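Drollov V8

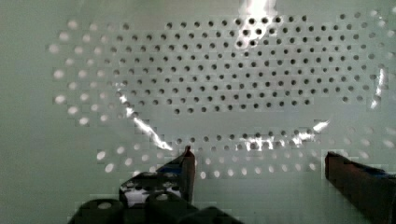
2 min read

The Drollov V8 is a gasoline engine built by the Drollov works in Bretska, best known for powering the Wotach Lumbao coupe. It is a naturally aspirated 90-degree unit with an aluminum block, iron cylinder liners and a single camshaft set in the valley between the banks. A carbureted version came first, followed by one with fuel injection.

Design

The engine began as a truck unit. Drollov wanted a compact V8 for its light delivery range, and the main castings were finished before any car maker showed interest. Wotach, which had been buying straight-sixes from an outside supplier, asked for a version with a higher compression ratio and a shallower oil pan to fit under the low hood of the Lumbao. The crankshaft runs in five main bearings. Early car engines used a single four-barrel carburetor and were rated at 200 horsepower.

The displacement is 308 cubic inches in all car versions. Truck engines shared the bore and stroke but kept the deeper pan and a heavier flywheel.

Use in the Lumbao

The Lumbao was sold with a manual transmission as standard, and a three-speed automatic was optional. Only 780 cars left the factory with the injected engine, most of them finished in dark colors with the sport suspension. Injected cars can be identified by the flat intake cover and the missing choke knob on the dash.

Known problems

Overheating is the most common complaint – the rear cylinders sit far from the water pump and the original radiator is small. Worn timing chains are also reported on high-mileage engines. Head gaskets for the truck version fit without changes.

See also

Wotach Lumbao
Drollov light trucks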